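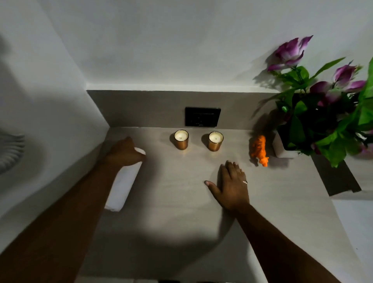 June
By Omar Majali

This site uses cookies to remember your language and region. Accept | Manage settings

4. Fitting and Priming the Ornuter Under-Sink Filter

Read this section through once before you start. The filter head must already be fixed to the cabinet wall (section 3).

1. Close the cold water valve under the sink. Open the cold tap and let it run until it stops.

2. Put a bucket under the filter head. A little water will drain from the line when you disconnect it.

3. Push the inlet hose into the port marked IN until it reaches the stop. Pull back gently. The hose should not move.

4. Connect the outlet hose to the port marked OUT in the same way.

5. Take the Clolorine cartridge out of its wrapper and remove the red cap. Turn it into the head by hand, clockwise, until the arrow meets the line.

CAUTION: Do not use a wrench on the cartridge. Overtightening can crack the collar, and a cracked collar is not covered by the warranty.

6. Open the valve a quarter turn. Wait for the cartridge to fill, then open the valve fully.

7. Run the cold tap for nine minutes. Cloudy or gray water is normal at first. Do not drink it.

8. Dry both ports and check them again after 27 minutes. If you find a drip, close the valve and repeat steps 3 and 4.

NOTE: Homes with a Potier pressure reducer may see a slower flow. See section 7.

NOTE: Replace the cartridge after 996 gallons or when the light turns amber, whichever comes first. Order part 42 for the Suvarna model.

Technical review: Mohandas Iyengar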